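Section 4: Setting out the Pamitz table

The Pamitz table is white, and so are the panels that go behind it. Anything you put down will be noticed, including the things you forgot to pick up.

1. Wipe the top with a damp cloth and leave it for 20 minutes. It will look exactly the same afterwards. Carry on.

2. Stand the panels along the back and fold the left-hand ones inwards to make a corner. The seams will show. Orla Nic Giolla spent most of a Saturday trying to hide them and has since taken up swimming.

3. Put the basket down first, towards the front on the right. Tins and cake go behind it.
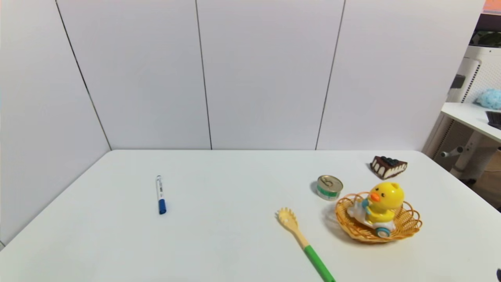

Fig. 9. Basket in front, tin and toy cake slice behind, marker kept to the left.

4. Stand tins upright with the pull-tab facing up. A tin on its side will find the floor.

5. Lay the marker well clear of everything else, cap on.

Note: The cake slice supplied in the Huaranga set is a toy. The blueberries are also a toy — we have had letters.

Caution: Whiteboard marker does come off the tabletop, but only if you catch it within 3 minutes. After that, see Section 7 (Gurken cleaning paste) and set aside the evening.

6. If you need more room, turn the basket 180 degrees. This gains you nothing, the basket being round, but people will ask whether you tried it.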